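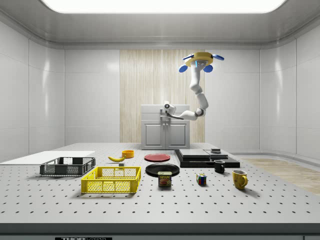
Thenmozhi Murthy asked on the tracker whether the hot water call-outs could be split from the general leak jobs, so that a boiler fault and a dripping tap no longer share one code. Version 2 does this. The old code is kept in the column job_code_v1 for people with scripts that depend on it.

Stadis Call-Out Records, version 2

Summary

Stadis is a table of plumbing and heating service visits, one row per visit, exported from the dispatch system of a single contractor in Skavelton. It was put together for work on scheduling: how long a job takes, which jobs need a second visit, and which parts should be on the van. The table holds 325 rows. Version 1 held 300.

Maintainers: Ajith Kurian, Nouhaila Bennani

Files

visits.csv – the main table
codes.csv – job codes with a short text for each
parts.csv – parts used, joined to visits on visit_id

All files are UTF-8, comma separated, with a header row. Empty cells mean "not recorded" and should not be read as zero.

Fields in visits.csv

visit_id: integer, unique
month: month name only, day removed
arrive, leave: local time, 24-hour clock, rounded to the quarter hour
job_code: see codes.csv
job_code_v1: code used in the first release, blank for new rows
return_visit: y or n
fuel: gas, oil, electric or blank
notes: free text, edited

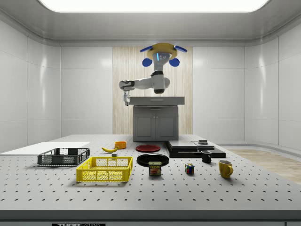
Arrival times come from the dispatcher's screen and leave times from the technician's phone. The two clocks were not synced before May, and short visits from the earlier months can show a leave time equal to the arrive time. These rows are left in. Filter them out before computing job length.

The field return_visit is set to y when the same address was booked again under the same code. A second booking for a different fault counts as a new job. Addresses were used for this match and then dropped.

Cleaning

1. Names, street addresses and phone numbers were removed from the notes by hand. Gopinath Thevar did the first pass and Nouhaila Bennani the second.
2. Part names were mapped to the Nimberg list. Parts with no match keep the technician's spelling.

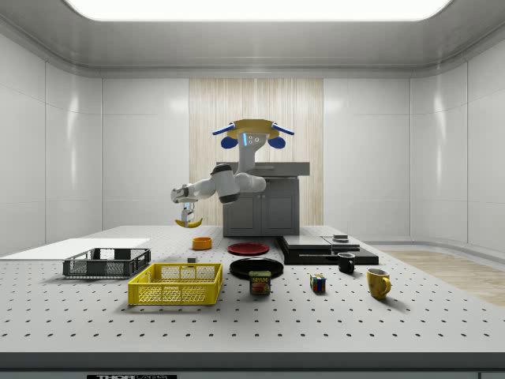 3. Canceled visits were dropped, unless the technician had already arrived.

Known problems

Drain jobs done by the subcontractor, Chettiar, have no parts rows. Gas line tests are logged under the job that led to them, so a count of test codes will come out too low. The fuel field is blank for most visits that did not touch a heater – this is expected.

Loading

Read visit_id as an integer and everything else as text. Some part numbers start with a zero and will lose it otherwise.

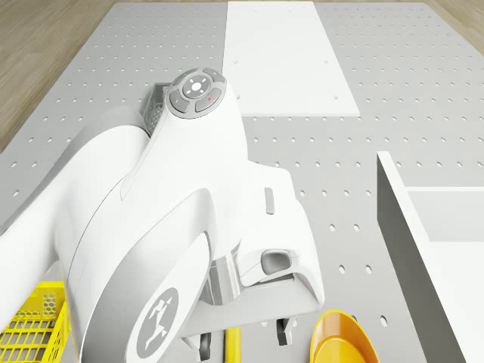 Changes

Version 2: new job codes for hot water, blank fuel values no longer filled with "gas", rows added through May.
Version 1: first release.

Contact

Send corrections to Ajith Kurian with the visit_id and the field name.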